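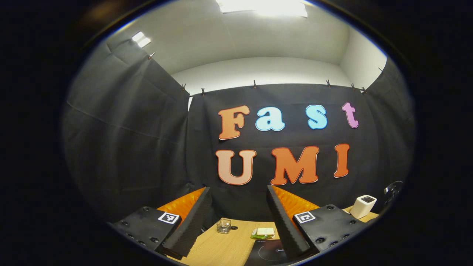

Review: The Mabula Bench Rules, second edition

Published by Haltau, 61 pages, spiral bound, with a set of wipe-clean cards. Bought with our own budget.

I didn't expect to get excited about a rulebook for recording with hand-held grippers, but I have been carrying this one around for weeks and I keep reading bits of it out loud to people. So, a review.

If you collect manipulation data by hand, you know how house rules usually come about. Somebody writes a page of notes, somebody else adds a line after a bad week, and a year later there are two versions taped to two booths and they disagree about where the cup goes. We had exactly that. The Mabula rules are an attempt to write the whole thing down properly, from hanging the curtains to naming the files, and for the most part it's a very good attempt.

What you get

The book comes in four parts: the booth, the tool, the session and the records. Each rule is one or two sentences on the left page, with the thinking behind it on the right. I love this layout! New people read the left pages on their first morning and come back for the right pages when they start arguing, which they do.

The cards repeat the left pages in large type. Ours are wearing well, although the corners have gone soft. There's also a blank rule sheet for local additions, and the book asks you to put the booth number on every one of them. We skipped that at first and regretted it.

The booth rules

Plain walls, a fixed table, and nothing in view that changes without being written down. That's the heart of part one. Our booth has black fabric on the walls and a light wooden table, so we passed most of the first checklist without moving a thing. The fabric section is more thorough than I'd have guessed anyone could be on the subject. It wants clips evenly spaced and folds pulled out before a new task starts, and it has a nice paragraph on corners, where curtains bunch up. Our left panel has plenty of wrinkles as it goes around the corner, so we have homework.

There is a rule about lettering too. Signs and decorations are allowed, as long as they stay put for the full task and get listed on the booth sheet. I was relieved, as I'm fond of the big puffy "Fast UMI" letters on our back curtain and had been ready for a fight. They are now on the sheet, with a line for each word.

Lighting is the one place where part one feels thin. It asks for 1000 lux at the table and tells you to measure at each corner, fine, but says very little about bright fixtures that end up in a wide view. With a fisheye lens the ceiling is in there whether you want it or not. We have a large rectangular light overhead and a smaller panel that throws a lot of glare, and I'd have welcomed a page on whether to put a diffuser over that sort of thing or just record it as it is. We've chosen to log it and keep it the same.

The tool rules

My favorite part. The check before each session takes a couple of minutes and covers the fingers, the pads behind them and the square markers on the mounting plates. Markers must be flat, clean and fully readable with the fingers open and with them closed. You do the open check first, look at the view, then close slowly and look again. It sounds fussy. We tried it for a week and I can't imagine going back.

I also like how the book handles swaps. Change a finger or a pad and you start a new tool record, even if the replacement is the same part from the same bag. We use a Storel case for spares and have started keeping the blank records in the lid, so there's no walking across the room to find one.

One complaint: the drawings in this part show only one style of finger, short and smooth. Ours are long, tapered and ridged, and the wear chart doesn't really carry over. We drew our own on the local sheet.

The session rules

Objects are sorted into plain, breakable, powered and food. The tabletop in our booth right now has a clear glass cup and a packaged snack on it, with the edge of an induction cooktop near the front, so we'd be reading from three cards at once. The book expects that and says the strictest card wins. For glass, that means stopping if it chips and clearing the table before anyone reaches in. For powered items, the rule is that one person has charge of the switch for the whole session and says so out loud at the start.

Food stays in its wrapper unless the task calls for opening it, and gets replaced on a schedule you set yourself. I'd like a stronger line there. "A schedule you set" will mean "never" in some labs, and I say that as someone who has met an old banana.

Breaks come every 100 takes, or sooner if the operator's wrist says so. I was glad to see wrists mentioned at all! The right page makes a good case that tired hands make sloppy data, and it leaves the decision with the person holding the tool.

The record rules

Solid, and a little dry. Failed takes are kept and labeled, never deleted on the spot. Every label comes from a fixed list. We used Asemis for our logs before, and the fields mapped over in an afternoon, apart from the one for "operator stopped early," which we had to add by hand.

We went back over an old batch of 1187 takes with the new labels, mostly on a slow Wednesday, and found a good number that had been filed as failures when the booth sheet was the thing at fault. I would have paid for the book on the strength of that afternoon alone.

Small gripes

The index is poor. "Marker" sends you to "plate," and "plate" sends you to a page on dishes. The spiral catches on sleeves. The print on the right pages is a size too small for reading inside a booth with dark walls, and the digital copy costs extra - a shame, as searching it would make up for the index.

Who should buy it

Anyone with more than one booth, or more than one person using the same booth. If you work alone you can probably get by with the cards. Labs working only with fixed arms will find parts one and four useful and can skip the rest.

Four and a half out of five. The half point comes back if the third edition fixes the lighting pages.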